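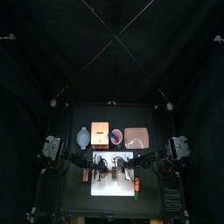 Two-arm cell inside its fabric enclosure, both grippers over the white board.

Prudum opened its workshop to outside visitors on 22 December 2025, and I spent most of the day at one station, the tabletop cell the staff call Cloketine. The program listed it under small-parts handling. My interest was narrower: how the cell is kept in a condition where two arms can work over the same board without touching each other, and what has to be done when they drift.

The layout is simple. The arms face each other across a dark table, each on its own gray base housing, with the links and cables running inward so that the grippers share the middle. The table has fittings at the corners and at the middle of the near and far edges. The staff treat these as the reference for everything else. The bases are measured from them, the board is measured from them, and if a corner fitting has been loosened for any reason the cell is measured again before power goes back on.

The enclosure is black cloth. According to the technician on shift it replaced rigid panels in January, mainly to get rid of reflections. It can also be opened on one side in under a minute, and the maintenance people like it for that. The drawback is sag. The cloth is checked weekly for folds that hang low enough to catch an elbow joint, and the cords overhead are retensioned at the same time.

Wear is concentrated in two places. The first is the cable bundle along each arm. The bundles are tied at fixed points with a slack loop left at every joint, and the loop length is written in the cell log. Ties that are too tight pull on the connectors at full reach; ties that are too loose let the bundle drag on the table. The log stood at entry 1494 on the day of the visit, and by my reading of the recent pages more entries concern cable ties than any other part.

The second is the fingers. These are broad, and most of the work is done by the tips, so small changes there matter. The acceptance test is to close the gripper on a thin rod and hold it upright for 60 seconds.

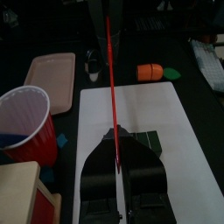

A tip pair that lets the rod lean is taken off and refitted as a pair, never singly. Prudum buys its tips from Lerner and keeps 13 pairs on the shelf. The fitting procedure is short: power down, support the wrist, remove the old tips, wipe the seats, fit the new ones finger-tight, close the gripper on a gauge, then tighten. Closing on the gauge before tightening was added last year after several pairs were seated slightly out of line. The whole job was quoted to me as 13 minutes, including the restart.

Alignment between the arms is handled separately. Each arm is driven to the same point above the center of the board, one after the other, and the difference is entered as an offset. The two are then brought in together at reduced speed until the grippers nearly meet. I asked why this is still done by hand. The answer was that the automatic routine assumes a flat, empty board, and at Prudum the board usually has wiring on it. Thin leads are also the first thing a badly set pair of tips will snag, so the technicians prefer to check with wires in place.

The other objects on the table are handling pieces of varied size and stiffness, among them a cup, a tray and a wooden box. They are stored with the cell and are not lent to other stations. A box with a worn corner behaves differently in the grip from one with a sharp corner, and the log notes when a piece is replaced.

Butkienė, the contractor that holds the service agreement, comes in once a quarter. Its visit covers the joints, the base housings and the supply, and it leaves the grippers and cabling to the house staff. The division seems to work, although the two sets of records are kept in different formats and had to be read side by side when I asked about a joint fault from the autumn. The fault was traced to a connector at the left base – listed in one record as electrical and in the other as mechanical.

Two points I would have liked to see covered. There is no written limit for cloth sag, only the judgment of whoever is on shift. And the offsets are overwritten each time, so slow drift over several months cannot be plotted. I was told a change to the second is planned.

Visitors were admitted in small groups, and the station talk ran 55 minutes with questions. Safety glasses were issued at the door. The handout has the tie spacing table on its back page, with the loop lengths given for the left arm only.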